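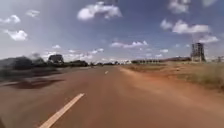
Two lanes and a lot of red dust.

Home | Diary | Older | Newer

20 June 2018

Third sales call from Flilero this month. Their man wants all 16 of our vans on the new routing package and says it will cut our fuel bill. By how much? He'd have to get back to me. He said the same in November.

Catrin Morgan sat in and was more polite than I was. She asked what happens when a customer changes a drop after loading, and he showed us a slide with arrows on it. I asked to talk to a firm our size that has used it for a full year. He offered Disetti, who signed up seven weeks ago.

I went back through the Atach trial afterwards. It planned 220 drops for us and Lungile rang in with more than 100 corrections, mostly gates and loading bays the map put on the wrong street. The report they sent us called that "driver engagement."

Lungile thinks we should try one van for a month and keep the paper sheets going next to it. Fine by me, if Flilero will do it free. I doubt they will. Catrin is writing to them tomorrow.

Still no invoice for the tires on van 7. Must chase.

3 comments | 2 shares

© Fourie Haulage diary | Contact | Back to top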